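Bed Care and Linen Handling in a Small Sleeping Room
Project report, Household Practice module
Submitted by Nasrin Zarei
Lowther College, Department of Home and Community Studies

1. Purpose of the project

The module requires each student to select one routine household task, divide it into stages, and propose a written procedure that another person could follow without instruction. The task selected for this report is the making up of a bed in a small room, including the handling of the pillow, the covers and the folded clothing that commonly shares the bed during the work. The practical part was carried out on a Saturday in June at a residence in the Jamville district.

Bed making is often treated in course texts as a single action. The trial work for this report suggested that it is better treated as a group of separate tasks that compete for the same surface. In a room without a large table or a free chair, the bed is the object being made and also the place where everything else is put down.

2. Room and working conditions

The room chosen is narrow and has plain walls. The window admits strong daylight, and no lamp was needed during the session, which began after breakfast and finished before noon. The bed stands close enough to the wall that work on the far side must be done by reaching across.

Daylight proved useful for judging creases but less useful for judging color. A pale sheet seen against the window looks cleaner than the same sheet seen from the other side of the bed. The procedure therefore asks the worker to inspect linen with the window behind them. 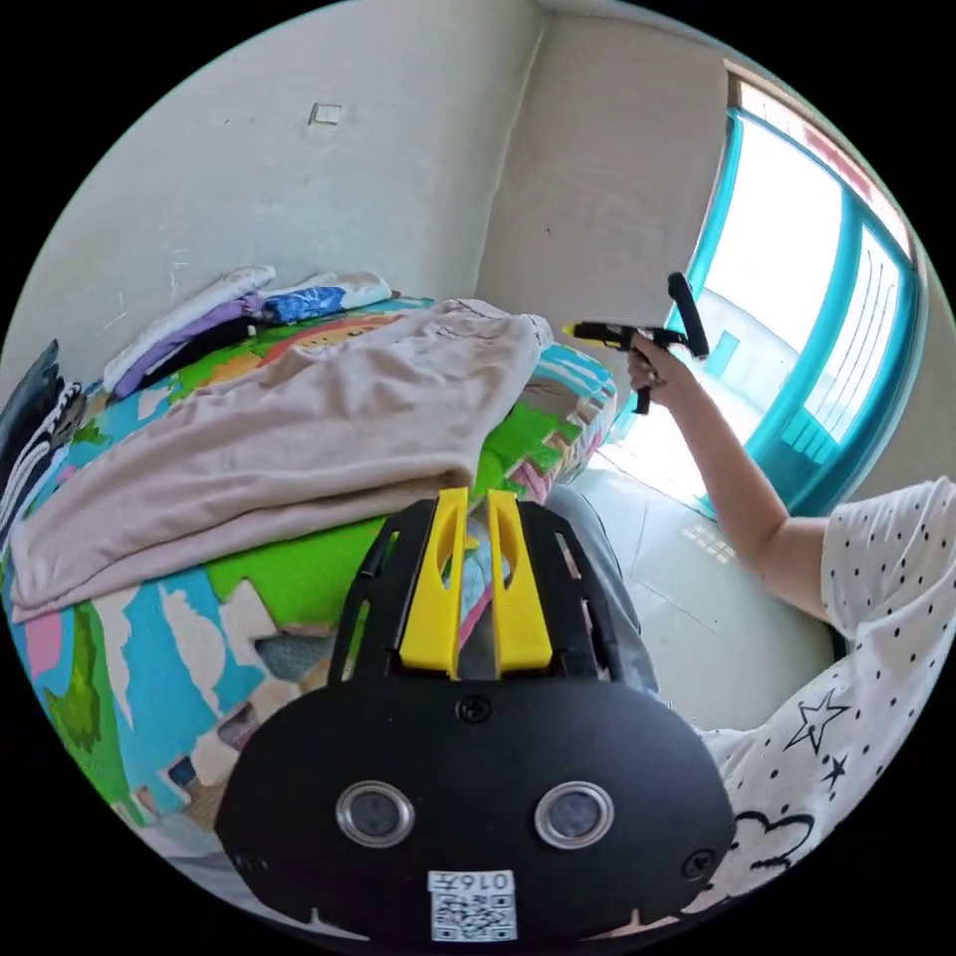 3. Materials

The following items were recorded in the work plan:

One pale pink fitted sheet with an elastic edge. The fabric is light and shows folds readily.

One brightly colored bedspread with a strong blue ground, used beneath the sheet.

One red floral quilt.

One floral pillow.

Foam puzzle mats in several colors, including blue, green, yellow and white. The mats interlock and can be laid across the top of the bed.

Folded garments, among them a pair of blue denim jeans.

The written plan called for the mats to be treated as a separate layer, with its own stage in the procedure. This was a late addition. The first draft assumed an ordinary bed with sheet and quilt only, and the tutor's comments on that draft pointed out that many households keep play mats, rugs or similar items on a bed for part of the day. A procedure that ignores them is of limited use to such households.

4. Procedure

Stage A. Attending to the head of the bed

The pillow is dealt with first. It should be set square to the head of the bed and its lower edge straightened by hand, with the worker seated or kneeling at the side if the room does not allow standing room at the head. Where foam mats cover the bed, they may remain in place during this stage, as they give a firm surface and do not shift when the pillow is moved. Loose papers and other small objects should be taken away from the head of the bed before the covers are moved.
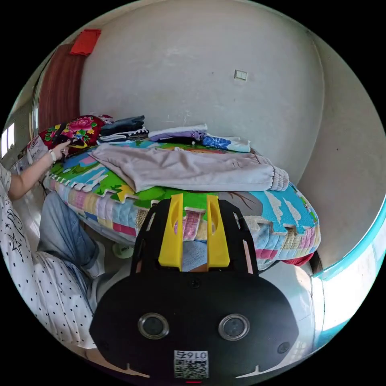
Stage B. Clearing the middle of the bed

The mats are separated at their joints and stacked. Clothing is folded and placed in low stacks at the far end, against the wall, and the quilt is moved to one corner. The purpose of this stage is to leave the central area of the sheet open to both hands.

The height of the stacks requires some attention. A tall stack on a mattress leans when the sheet beneath it is pulled, and a leaning stack must then be folded a second time. In the written procedure, heavier items such as jeans may go on top of a stack only where the stack is low and the garments beneath it are flat.

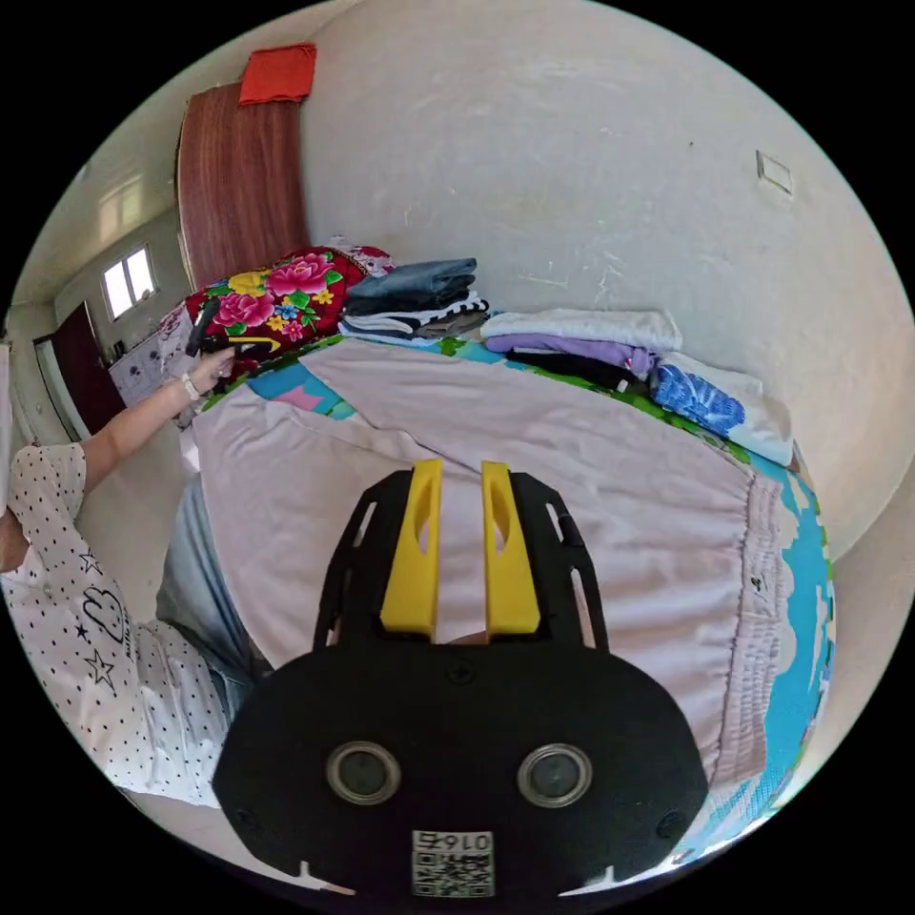
Figure 3. Folded clothing at the far end of the bed, with the red floral quilt in the upper left corner.

The arrangement has one disadvantage. Clothing left on the bed holds down whatever lies under it, and the far end of the sheet cannot be fully straightened until the stacks are taken away. The alternative, moving the clothing to another room, was considered and rejected for this report. It adds walking time and assumes a clear surface elsewhere, and the brief for the module asks that the task be completed within a single room.

Stage C. Straightening the sheet

The fitted sheet is straightened from the center toward the edges. A small fold of fabric is taken up near the middle, lifted clear of the bedspread and laid down again in the direction of the nearer side. Only a narrow fold should be taken. A wide handful draws in fabric from every direction and leaves long creases that run toward the point where it was held.

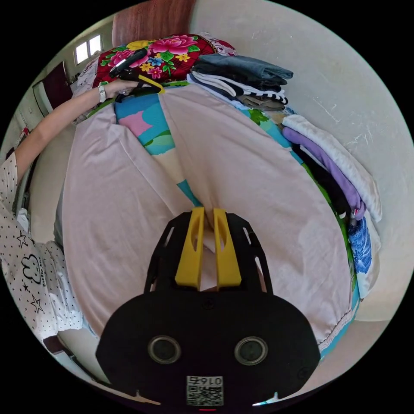

The same action should be repeated at intervals along the length of the bed, and the gathered edge should be left until last. Students who pull at the elastic edge first tend to correct one side at the cost of the other. Where part of the bedspread shows beyond the sheet, the worker should decide whether it is meant to show before pulling the sheet over it.

Stage D. Return of the quilt and removal of the clothing

The stacks are carried to the wardrobe one at a time and the far end of the sheet is given its final adjustment. The quilt is opened last, beginning at the foot.

5. Discussion

The main finding concerns order. The draft procedure placed the folding of clothing after the straightening of the sheet, on the assumption that a smooth surface is needed for folding. On review this was reversed. Folding is a matter of small, contained movements, and an uneven sheet does little harm to it, while placing and removing garments disturbs a sheet that has already been straightened.

A second point concerns fabric. The Mukgate household manual, which was the set text for the first half of the module, gives its instructions for heavy cotton. Lighter sheets behave differently and call for smaller movements. A short note to this effect has been added to Stage C in the version of the procedure held in the department office.

6. Limitations

The work covers one bed in one room. No attempt was made to time the stages, and the report makes no claim as to speed. Bunk beds, folding beds and beds accessible from all sides were outside the scope of the project. The order of stages may need to be revised for households where two people work together, a case that is examined in the Sarik report submitted earlier in the term.

7. Recommendations

It is recommended that the module handout separate the clearing of the bed from the making of the bed, and that it include an instruction for removable layers such as mats. It is further recommended that the section on linen distinguish between light and heavy sheets. A copy of the full procedure, printed on a single page for use in the practice room, is attached as Appendix 1.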